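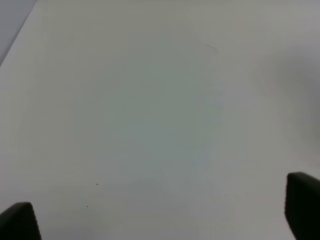

3/2/20

Dear neighbours and friends of the Gellgate kitchen,

Last month I promised to write something on the table, because many of you asked me how one keeps a white table white when so many people eat at it. I am not an expert in cleaning. I only have the key for the kitchen on most mornings, and so the table and I have become well acquainted. Please read this as the notes of a person who wipes, and correct me if you know better.

## Why we clear everything first

When I started, I wiped around the things. I lifted the salt, I wiped, I put the salt back. In this manner the table looks clean for one hour, and then the light comes from the side and you see a ring where each thing has been standing. Now I take everything off and put it on the chairs or on the windowsill, also the newspapers, also the letters that wait for somebody. It takes a few minutes more.

A pale surface is very honest with you. On the old brown table in Flenilville, where I lived before, you could leave crumbs for two days and they were simply a part of the wood. On white, one small dark speck is the first thing that the eye finds, and a single hair you will notice from the door. Some members find this tiring. I have learned to like it, because I know when I am finished.

My order is this one, and I ask the evening groups to follow it also:

1. Take everything off the table. Shake the cloths outside, please, and never over the sink.
2. Go over it with a dry, soft cloth, from the far side to yourself, and catch the crumbs in your hand.
3. Wipe with warm water and a very little washing-up liquid. One drop in the bowl is enough. If there is too much, the table stays sticky and takes dust again before lunch.
4. Wipe again with clean water. Many people leave out this step, and I can tell when they did.
5. Dry it with a tea towel. Then bend down and look along the table towards the window.

For tea stains I use bicarbonate of soda mixed with water to a soft paste. Leave it for 10 minutes and wipe it away gently. No green scouring pads, I beg you. No knives for candle wax either. Put a bag of ice on the wax, wait, and push it off with an old plastic card.

Turmeric is a separate question. The cooking group had a wonderful evening in November and I had a yellow week after it. Lemon juice helped a little, sunlight helped more.

## What goes back on the table

We have discussed this at two meetings and I think we are now agreed. On the table between meals there should be one thing only, and it should be a thing that is pleasant to look at even if it contains nothing. The vote was 19 for the basket, and the rest of the votes were divided between a plant, a bowl and "nothing at all". I voted for nothing at all, and I have changed my mind since then.

The woven oval basket has straw-yellow strands going lengthwise, and thicker ribs in orange-brown and tan which hold them in order. What I like most is the border, where thin pieces of cane are bent into arches, one overlapping the next. It has something of a garden fence, I think, or of the edge on my grandmother's tablecloths. On the white table all these yellows and browns look warmer than they did on the shelf.

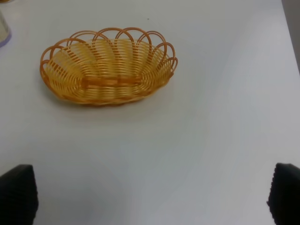

## How to treat the basket

Cane does not want much from us. It wants to be kept away from the radiator, and it does not like to stand in water. Please do not put it in the sink with the plates. For the dust I take a dry paintbrush, the kind for watercolours with soft hair, and I go along the rows in the direction of the weaving. In the curved ends the brush must turn a little, and there it is good to have patience. Crumbs you can remove by turning the basket over and tapping it with the flat hand.

If something sticky has come on it, use a cloth that is damp and well squeezed, then dry it at once and leave it in the air, in the shade, until the next day.

Bread can go in it, with a napkin under. Apples and oranges also, but please look at the lowest ones every few days. One soft pear can do a great deal of harm in a weave. Keys, batteries, receipts and single gloves have their own drawer, the second one from the left, and I will continue to move them there without asking.

Lift the basket from under the base with both hands. The border is pretty but it is not a handle.

## Smaller matters

The shop Ait Ali has offered us again the day-old flatbreads, and we have said yes with many thanks. They need to be collected before the shop closes, so please write your name on the sheet beside the fridge if you can walk over there.

The box for kitchen money contained 836 at the last opening. From this we will buy new tea towels, a second washing-up bowl and felt for under the chairs. If the felt costs less than we think, I would like also a proper crumb brush.

The Momport outing is still open for names. Those who come should bring their own cup, and somebody should bring a tablecloth, as the picnic tables there are rough and give splinters.

One cloth with blue stripes went home with the wrong person after the soup lunch. It belongs to the kitchen. You can hang it back on the hook beside the door.

With kind greetings from the morning shift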